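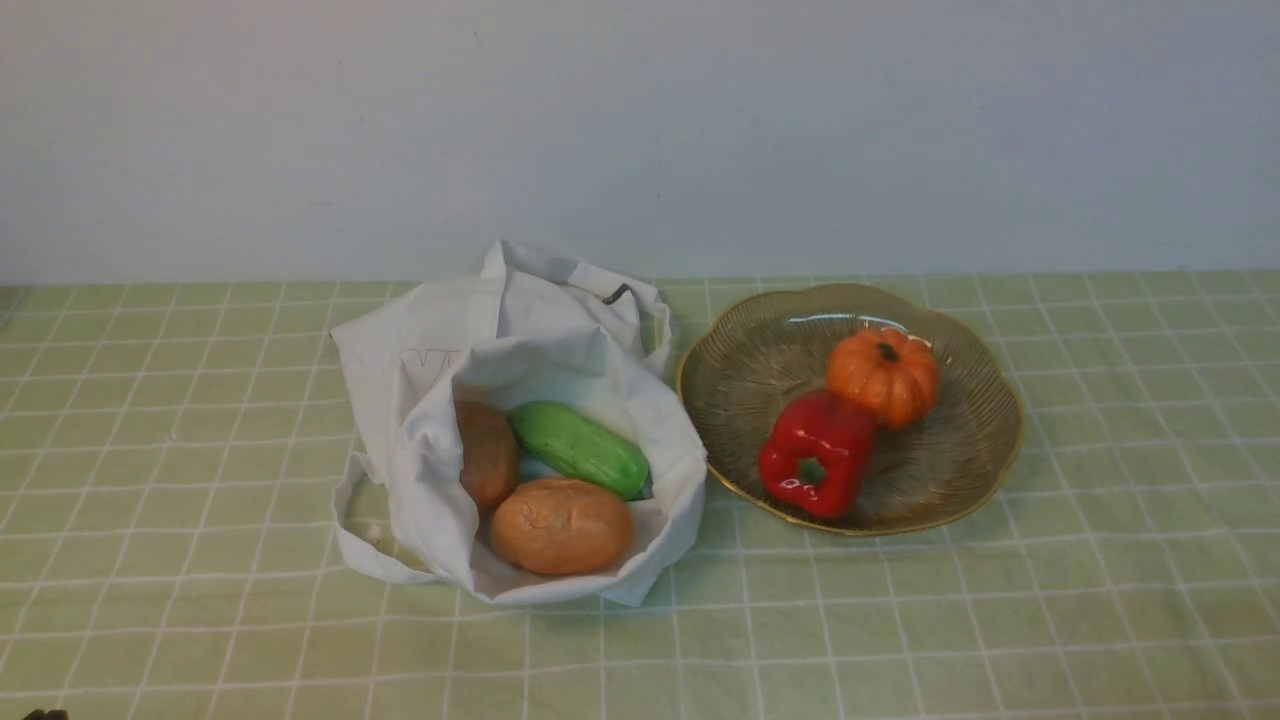 La mesa de nuestra prueba: la bolsa a la izquierda, el plato a la derecha.

Inicio Preguntas Temas Talleres Entrar

Temas: robótica educativa, visión, proyectos de estudiantes

El robot saca bien el pan de la bolsa, pero falla con el pepino. ¿Es la visión o es la pinza?

Marianna Górecki
junio de 2019

Buenos días a todos. Les pido disculpas si alguna palabra técnica no es correcta, porque el español no es mi primer idioma y en mi grupo hablamos una mezcla.

Soy estudiante del taller de automatización en Candoda. Nuestro proyecto se llama Wostetti y la tarea es «guardar la compra»: el robot debe tomar los alimentos de una bolsa de tela blanca, uno después de otro, y dejarlos en un plato. Los alimentos son de juguete. En la mesa de la foto quedan en la bolsa dos panes y la verdura verde (nosotros le decimos pepino, mi compañero insiste en que es calabacín), y en el plato están el pimiento rojo y la calabaza pequeña.

El pimiento y la calabaza no dan problemas. El pan de delante tampoco, es grande y está muy expuesto. Con la verdura verde tenemos dos fallos diferentes:

– a veces el detector la encuentra, pero el punto de agarre sale sobre la tela y la pinza levanta la bolsa entera;
– otras veces no la encuentra y el programa pasa al pan de atrás, que está medio metido en un pliegue, y allí se queda esperando.

Entrenamos el detector con 3000 imágenes. Casi todas las hicimos con los objetos directamente sobre el mantel, sin bolsa. El mantel es verde claro con cuadrícula blanca. Lo elegimos porque pensamos que las líneas ayudarían a calibrar, y ahora tengo la duda de si el color fue mala idea para un objeto verde.

Mi pregunta: ¿debo cambiar el mantel, hacer más imágenes o cambiar la forma de calcular el agarre? La demostración es en agosto y no tenemos tiempo para las tres cosas. El profesor prefiere que no quitemos la bolsa, pues es la parte de la tarea que da más puntos.

Compartir (2) Seguir

Martim Frade

Hola, Marianna. Yo tampoco soy nativo, así que escribimos los dos con cuidado.

Creo que tienes dos problemas y conviene separarlos antes de tocar nada. Haz primero una prueba con el objeto fijo: deja la verdura en la misma posición dentro de la bolsa, lanza la detección 100 veces sin mover el brazo y guarda los resultados. Si aparece casi siempre, tu detector está bastante bien y el fallo viene del cálculo del agarre. Si aparece y desaparece, te faltan imágenes con bolsa.

Sobre el mantel, no lo cambiaría todavía. Dentro de la bolsa el objeto tiene alrededor tela blanca, y además su verde es mucho más vivo que el del mantel. Lo que veo más delicado es que está en diagonal entre los dos panes. Si calculas el centro con el rectángulo de la detección, dentro de ese rectángulo hay un poco de todo: pan, tela y verdura. Para un objeto largo y girado necesitas una máscara y su eje principal, y cerrar la pinza perpendicular a este eje.

Otra cosa es el orden. Tu programa, si entiendo bien, elige el siguiente objeto de una lista. Yo lo cambiaría para elegir siempre el que está menos tapado. En tu mesa sería el pan grande de delante, luego la verdura y al final el pan de atrás. Al sacar el primero queda sitio para que baje un dedo de la pinza.

Para que no suba la bolsa, nosotros en Ustness subíamos unos 

milímetros la altura final del agarre y comprobábamos la apertura de los dedos después de cerrar. Si la apertura no correspondía al objeto, la pinza soltaba y probaba otra vez. Es una solución sencilla – no muy elegante – pero en un concurso de estudiantes sirve.

Y haz imágenes nuevas con la bolsa en posiciones distintas: más abierta, más cerrada, con el asa hacia arriba y con el asa caída.

Compartir (2) Comentar

Yu

cambia el mantel por uno negro y ya está, a nosotros nos funcionó

Comentar

Marianna Górecki

Gracias a los dos. Hice la prueba de Martim y la verdura aparece casi siempre, entonces el problema principal es el agarre. Hoy empiezo con la máscara y el eje. El mantel negro lo dejo como segunda opción, porque tendría que calibrar otra vez sin la cuadrícula.

Me queda una duda con el pan de atrás: cuando ya no hay nada delante, ¿es mejor mover un poco la tela con la pinza o entrar desde arriba?

Comentar Ver más preguntas de robótica educativa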